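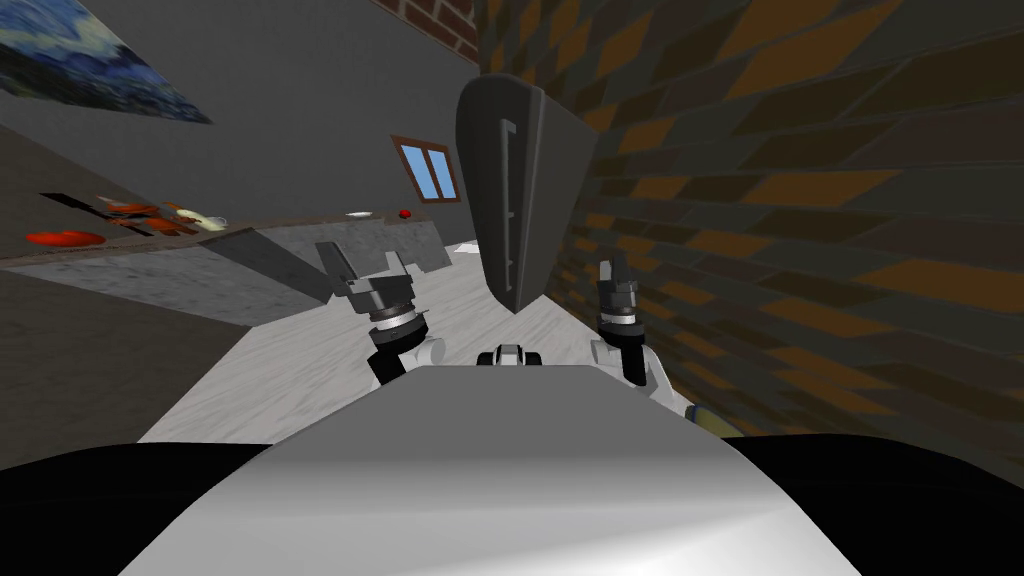 Inicio | La asociación | Actas | Huertos | Contacto

Archivado en: Actas y acuerdos / Huertos de Wulcombe

Acta de la reunión ordinaria de noviembre

Empezamos a las 19:10, con quórum en segunda convocatoria. Preside Nestor Umali. Toma notas Remedios, que pide que se hable de uno en uno porque la vez anterior no hubo manera.

Excusan asistencia Iván y los de la parcela del fondo. Llega tarde Maribel (entra en el punto 2).

1. Acta anterior

Leída por encima. Una corrección: donde ponía "se aprueba el cierre del camino norte" debe poner "se aprueba estudiar el cierre del camino norte". Nestor insiste en que conste. Consta. Aprobada con ese cambio, una abstención.

2. Agua

Lo más largo de la tarde. La factura del trimestre ha subido a 948 euros, y el trimestre incluye solo un mes de verano de verdad. El contador general lo leyó Julián dos veces, de noche y por la mañana antes de que abriera nadie, y había corrido. O sea que hay fuga. Dónde, no se sabe. Él sospecha del tramo entre la caseta y la acequia vieja, que es tubería de la primera época y la tocó el tractor cuando se metió la grava.

Opciones que salieron:

- Abrir zanja nosotros por tramos, dos sábados seguidos. Barato pero a ciegas.
- Llamar a Bakalis, que ya hicieron la arqueta. Cobran la visita con el aparato de escucha aparte, luego presupuesto.
- Cortar el ramal y regar esa zona con manguera hasta la primavera.

Discusión. Pilar dice que cortar el ramal deja sin agua a los que tienen habas y ajos ya puestos, que en invierno se riega poco pero se riega. Tomás responde que con lo que llueve ahora no se muere ningun ajo. Pilar que no se trata de eso. Se deja ahí.

Maribel pregunta si el seguro cubre fugas. Remedios mira la póliza en el móvil: cubre daños a terceros por agua, la fuga en sí no queda claro, hay que llamar.

Se acuerda: llamar a Bakalis para la visita, tope de gasto 500 euros entre visita y reparación. Si pasa de ahí, vuelve a reunión. Mientras tanto Julián cierra la llave general por la noche y la abre quien llegue primero - la llave está donde siempre. Quien la abra lo apunta en la hoja de la caseta, con hora. A favor todos menos Tomás.

Remedios llama al seguro.

3. Lista de espera y parcelas vacías

Hay 7 parcelas sin trabajar desde antes del verano. Se mandó carta a todos los titulares. Contestaron unos pocos: dos las dejan, una pide prórroga por operación de rodilla, el resto silencio.

En la lista de espera hay 16 personas. Algunas llevan tanto tiempo que seguramente ya ni quieren, se les escribirá antes de ofrecerles nada.

Prórroga por la rodilla: concedida hasta marzo, sin debate. Los vecinos de al lado se ofrecen a desbrozarle el borde para que no se llene de corregüela.

Los que no contestan: segunda carta, certificada esta vez, plazo de quince días según reglamento (art. de abandono, no recordamos el número, mirar). Si no hay respuesta, baja. Carmen no está de acuerdo con la certificada, le parece agresivo, conoce a uno de ellos y dice que está pasando una mala racha. Se queda en que Carmen le llame antes de mandarla. Tiene hasta final de mes.

Propuesta de partir en dos las parcelas grandes del lado de la tapia cuando queden libres, para que entre más gente. Interesa. Hay que ver las tomas de agua, que solo hay una por parcela. Se mezcla con el punto 2 y se aparca.

4. Compost

Las composteras de la entrada están llenas y mal. Alguien sigue echando tomateras con mildiu, y cítricos a cubos. Olor. Queja de un vecino de la calle, por escrito, educada.

Lourdes explica otra vez el turno de las tres pilas: llenar, reposar, usar. La del medio NO se toca. Propone cartel nuevo con dibujos, porque el de ahora está descolorido y no lo lee nadie. Aprobado. Lo hace ella, material a cuenta de la asociación.

También se pide material seco, que falta siempre. Hojas hay de sobra en el paseo, hablar con el ayuntamiento para que nos dejen sacas en la puerta en vez de llevárselas. Habla Nestor.

Lo de triturar: la biotrituradora que nos presta Vedbridge está libre las dos primeras semanas de diciembre. Hay que recogerla y devolverla limpia (la ultima vez volvió con barro y nos lo recordaron). Se apuntan Julián y Maribel, falta alguien con furgoneta o bola de remolque.

5. Semillas y pedido conjunto

El pedido de patata de siembra y cebollino se cierra el día 20. Hoja en la caseta y también por correo, pero vale la hoja. El que no esté en la hoja no tiene patatas, ya pasó el año pasado y luego hubo caras.

Variedades: las de siempre más una temprana que pidió Pilar. Tomás quiere probar la roja aunque el año de la helada fue un desastre. Que la pida quien quiera, va por sacos enteros y hay que juntarse.

Banco de semillas: las cajas estan sin ordenar y hay sobres sin año. Lo que no tenga año se prueba en servilleta húmeda y si no germina fuera. Se ocupa Lourdes con dos más, a convenir.

La malla antihierba de Filtetell que se compró para los pasillos: quedó rollo entero sin usar en la caseta. Quien necesite que avise, se corta por metros a precio de coste. Carmen opina que se degrada y deja hilos por todas partes. Varios asienten. No se compra más por ahora.

6. Camino norte

Vuelve lo del acta anterior. Se trata de poner cadena para que no entren coches hasta los bancales. A favor: las roderas, los niños, el polvo. En contra: la gente mayor que descarga sacos, y el estiércol, que viene en remolque.

Idea de Maribel: cadena con candado de números, y que el código lo tengan todos los socios. Idea de Tomás: no hacer nada. Idea de Pilar: abrir solo por las mañanas.

Votación informal, empate más o menos. Nestor propone probar el candado hasta la primavera y volver a hablarlo. Se acepta sin entusiasmo. Comprar cadena y candado, pintar la cadena o ponerle cinta para que se vea de noche.

7. Herramienta común

Faltan la horca buena y una carretilla. La carretilla apareció durante la reunión (mensaje de Iván: la tiene él, la trae). La horca no.

Afilar azadas y tijeras antes de Navidad, tarde de afilado en la caseta, traer cada uno lo suyo tambien. Aceite de linaza para los mangos, queda medio bote, comprar otro.

El libro de préstamos no se rellena. Se recuerda. Otra vez.

8. Comida de invierno

Sí se hace. Potaje, cada uno trae plato y cuchara. Lourdes y Tomás cocinan si alguien les consigue la olla grande - preguntar en la parroquia. Si llueve, en la caseta apretados. Fecha por correo.

9. Ruegos y preguntas

- Pilar: la puerta se queda abierta. Cerrar aunque se vaya solo un momento al coche.
- Carmen: perros atados, por favor, hay lechugas pisoteadas en dos parcelas.
- Julián pide relevo para las lecturas del contador a partir de enero. Silencio. Se vuelve a pedir por correo.
- Maribel: si se puede poner un banco en la sombra de la higuera. Gusta. Que traiga propuesta y precio.
- Pregunta sobre quemar restos: NO está permitido, ni pequeño ni a primera hora. Restos enfermos en bolsa y al punto limpio.

Pendiente de reuniones anteriores: el canalón de la caseta (sigue goteando), las gallinas (no ha vuelto a salir).

Se levanta la sesión a las 21:05. Próxima reunión en enero, mismo sitio, se avisará con el orden del día. Puntos para incluir, a Remedios antes de Reyes.

Tareas:
Remedios - seguro, cartas, mirar el artículo de abandono
Nestor - ayuntamiento por las hojas, llamar a Bakalis
Carmen - llamada antes de la certificada
Julián - llave general, trituradora con Maribel
Lourdes - cartel compost, semillas
Cadena y candado - sin asignar, lo vemos por correo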